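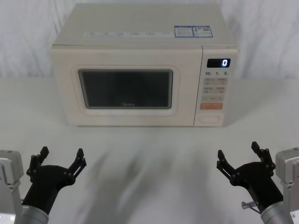
Film notes: a winter with the ferry crew

The second half of our season opens with Clukholm, a drama set on a car ferry during its last winter of service. It runs 119 minutes, with subtitles, and we are showing it twice in July, once in the afternoon and once at 7:30. A few members have asked what sort of film it is before they book, so this is a longer note than usual.

The story is simple enough to give away in part. Clukholm is a small port at the end of a long inlet. A bridge is being finished farther up the water, and when it opens the ferry will stop. The crew know the month but have not been given the day. The film follows the mate, a woman in her fifties who has worked the crossing since she left school, through the weeks when the work goes on as before and everyone on board is privately looking for something else.

Most of it takes place on the boat or on the two ramps. There are no flashbacks and very little music. The director came from documentaries, and you can tell from how much time is given to ropes, chains, ticket rolls and the waving in of trucks. The first 20 minutes are almost entirely procedure. I found this absorbing, but a couple of people at the preview were restless, and it would be wrong to pretend the film picks up speed later. It does get tenser. A storm sequence near the middle is very well done, shot mostly from the wheelhouse with the windows streaming, and you understand what is going wrong because you have been shown so patiently how it looks when it goes right.

The lead performance carries a lot. The mate is not a talker. She has one long speech, given to a driver who has missed the last boat and does not much want to hear it, and the actress plays it while doing something else the whole time - folding wet tarps, then checking a padlock she has already checked. It is the best scene in the film. The younger deckhand is less well served. He is there to stand for the people who will be glad of the bridge, and the script gives him the same argument three times in slightly different words.

There is a subplot about the mate's brother, who has sold land to the bridge company and has not told her. This is handled quietly until the last half hour, when it suddenly is not. The scene in the kitchen where it all comes out belongs to a louder and more ordinary movie. Opinions at the preview were split on this. Some thought the film had earned a shouting match by then. I thought it lost its nerve for ten minutes and then got it back.

The ending I will leave alone, except to say that the last shot is held for a long time and that you should stay in your seat through it.

The photography deserves a mention. It was filmed over one real winter, and the light is mostly gray and blue, with the yellow of the deck lamps as the only warm color in many scenes. The dark passages are very dark. We have had the projector lamp replaced since the spring, so this should come through better than the night scenes did in our last few showings. The sound is worth hearing in a room as well. Engine noise runs under nearly everything, and when it stops you notice.

If you want something to compare it with, the nearest thing we have shown is Rana, two seasons ago, which was also about a job coming to an end and also had a lead who would not explain herself. Rana was the warmer film and had more jokes. Clukholm is better made. People who walked out of Rana because nothing happened will probably not enjoy this one either.

The short before the feature is Pirkon, 19 minutes, no dialogue. It follows a man repairing a stone wall on a hillside while a line of walkers goes past on the path below. It was made by students and it shows in places, mainly in the editing, but the idea is good and it suits the feature. Please note that the short starts on time and the doors will be closed while it runs. Anyone arriving late will be let in between the two.

Content: some strong language in the subtitles, one injury on deck that is seen briefly, and a dead seabird. There is no other violence. I would not bring a child under ten, mainly because of the pace.

Booking

Both showings are in the main hall at Drurnton. The hall takes 50 with the new seating plan, down from last season, as we have widened the aisle on the left side. Members can reserve up to two seats each by replying to this newsletter or by signing the sheet in the foyer. Remaining seats are sold at the door. If you have reserved and find you can't come, please let us know by noon on the day.

Coffee and tea will be served before the evening showing only. The afternoon audience is welcome to bring a flask.

There will be a short discussion after the evening showing for anyone who wants to stay. The last one ran well past closing, so we will finish this one at 10:30.

Season figures

Total admissions for the first half of the season came to 694, which is up on last year. The best attended showing was the silent comedy program. The lowest was the three-part documentary, which had 35 for the first part and fewer for each part after that. We will still consider long documentaries, but probably not over three separate evenings.

Suggestions for the fall program are open until the end of July. Please give the title and the year if you know it, and say whether you have seen the film yourself. Titles we have shown in the last five seasons will not be considered again yet. The full list is pinned up by the box office.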